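Progress report to the Forness Fund: winter clothing and repair project, Leka Community Store

Period covered: October to March

## Summary

The project has met its target for households reached and is slightly behind on repair training. Spending is within budget. We are asking for one change, to the way the transport line is used, and it is set out at the end.

## Households

We planned to supply 200 households with winter clothing by the end of March. The final number was 374. Most of the difference came in January, when the Stiveo estate lost its heating for nine days and the housing office began sending people to us directly. We had not budgeted for that, but stock held up, apart from children's coats in the middle sizes, which ran out twice.

The referral form has been cut to one page. The old one asked for proof of income, and school staff told us that families were leaving it half filled in. We now take the word of the referrer. Forms are kept in the locked cabinet at the store and shredded after a year, as agreed with you in the autumn.

## Stock and storage

Donated clothing was sorted at the Ginumel Road unit until December, when the roof leaked over the back shelving. Two bales of blankets were lost. The landlord has patched the roof and taken a month off the rent, and we have moved everything at floor level on to pallets.

Coats, boots and jumpers come in steadily. Thermal underwear hardly comes in at all and has to be bought new. It was our largest single purchase this winter and will be again next year, so we have started asking for prices now - the supplier we used put them up halfway through the season.

## Repair sessions

The grant pays for 16 evening repair sessions. We have held 13. Two were cancelled for snow and one when the hall was double booked. All three will be made up before the summer, starting at half past six instead of seven so that people can catch the last bus.

The sessions cover zips, buttons, darning and patching. Zips are the most popular and the slowest to teach. We bought a second sewing machine in November out of the equipment line and it has been in use at every session since. Attendance was low to begin with, then settled at 15 people a session once we stopped asking for names in advance.

## Gloves

Gloves were added to the project in December after requests from people working outdoors, mainly market traders and delivery riders. They wanted different things. Traders who handle change all day asked for fingerless ones, and riders asked for padding.
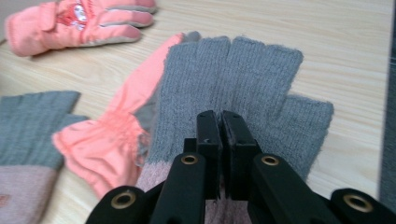 Jordan Horrocks wrote to us in February that the padded pair was the first thing from the store he had worn until it fell apart, and asked whether the darning sessions could cover fingertips. They now do. He also said our opening hours are no use to anyone on an early shift, and we accept that. From April the store will open at 7 a.m. one morning a week as a trial.

## Money

Clothing purchases are slightly over and hall hire is slightly under. Transport is well under because the school run collections were combined with the food bank's van. We would like to move the unspent transport money into clothing purchases, to be used on thermals and children's coats. Huia Kereama has the full ledger and can send it on request.

## Next period

- Hold the three outstanding repair sessions
- Agree a price for thermals before the autumn
- Review the early opening after eight weeks
- Replace the back shelving at Ginumel Road

We would be grateful for a decision on the transport money before the end of May, when the supplier's spring prices run out.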